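Galería: Grotix, cámara de muñeca en simulación

Página de la versión de junio. Grotix es el entorno de simulación que usamos en Bennani para desarrollar el control y la percepción de las tareas de mesa. El código, las escenas y los ficheros de configuración están en el repositorio interno, en la rama de la versión. Las notas sobre física de contactos siguen en su propia página.

Qué cambia en esta versión

La cámara de muñeca pasa a ser una entrada obligatoria de la política. Hasta ahora se podía entrenar solo con la cámara exterior, y la mayoría lo hacía así por costumbre. El cargador de datos rechaza los episodios que no traen las dos vistas -- el mensaje de error indica qué episodio es y qué flujo falta.

La sincronización entre cámaras y articulaciones se hace en el simulador y no en el grabador. Cada paso de control lleva su propia marca de tiempo y las dos vistas se generan con el mismo estado. En la versión anterior la cámara de muñeca iba 3 pasos por detrás de las articulaciones. Con movimientos lentos apenas se notaba, pero al cerrar los dedos el desfase estropeaba el entrenamiento.

Planificación

Alto, el planificador, recibe la pose objetivo de la pinza y devuelve una trayectoria en espacio articular. La geometría de colisión de los dedos se carga por separado de la malla visual y es más simple. Ashraf Fahmy la rehízo a mano tras comprobar que la simplificación automática rellenaba los huecos de los dedos y Alto descartaba agarres válidos. Quien tenga modelos propios de pinza debería revisar lo mismo antes de abrir una incidencia.

El tiempo máximo de búsqueda se fija en la configuración de la tarea. Si se agota, Alto devuelve un fallo explícito y el episodio se marca como no planificado. Esos episodios se guardan aparte y no entran en el conjunto de entrenamiento.

Percepción

El segmentador trabaja sobre la vista de muñeca sin recortar. Probamos a enmascarar la pinza y el resultado empeoró en las aproximaciones cortas, de modo que la pinza se queda en la imagen y tiene su propia clase. También tienen clase propia la mesa y el fondo, que agrupa paredes, suelo y muebles. Las sombras de la pinza sobre la madera dieron bastante guerra: el modelo antiguo las tomaba por objetos oscuros, sobre todo con la mesa vacía. Ahora incluimos episodios sin ningún objeto que agarrar, con los dedos abiertos, y las falsas detecciones han bajado.

Los materiales y la posición de las luces se varían entre episodios. La disposición de la habitación no se toca dentro de una misma tanda.

Registro y revisión

Biketti guarda los episodios y permite reproducirlos paso a paso, con las articulaciones, las órdenes enviadas y las vistas en paralelo. El conjunto de esta versión tiene unos 399 episodios, repartidos en 9 configuraciones de mesa. Se pueden filtrar por tarea, por semilla y por resultado de la planificación. La exportación a vídeo sigue siendo lenta; para revisar pocos pasos conviene usar el visor.

Pendiente

Quedan 3 incidencias abiertas. La más molesta es la exposición automática de la cámara de muñeca, que oscurece la pinza cuando el fondo es claro y hace que sus caras interiores pierdan detalle. De momento recomendamos exposición fija, con el valor que viene en el perfil por defecto. Las otras dos afectan al visor de Biketti y no a los datos.

Vista de muñeca

Pinza de dos dedos abierta sobre la mesa, sin objeto entre los dedos. Al fondo, el escritorio con el monitor y el carro rojo.

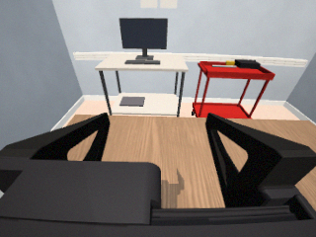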